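**Open day: progress against the August milestone**

The project team met its commitment to hold one public demonstration in the reporting period. The open day took place at the Clalimness site in August and was coordinated by Anayeli Cuevas and Itzel Ventura. Three sessions were offered, each limited to 10 visitors. Guests from Ravilance attended the second.

Each session opened with a short talk by Montserrat Lozano on how hand-held grippers are used to record everyday tasks for robot training. Visitors then tried the grippers under staff supervision. Questions centered on operator fatigue and on how recordings are checked before use.

Spending on the event came to $2,869, charged to the outreach line. The remaining balance will carry forward. Dulce Zepeda is compiling the seven written comment forms received, and a summary will be sent to Snædís Hjaltested with the next report. A second open day is proposed, subject to approval. 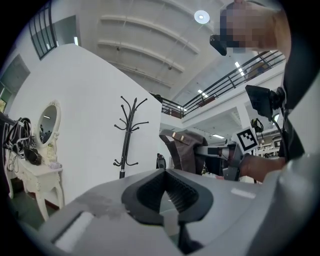

Hand-held grippers in use at the Clalimness site.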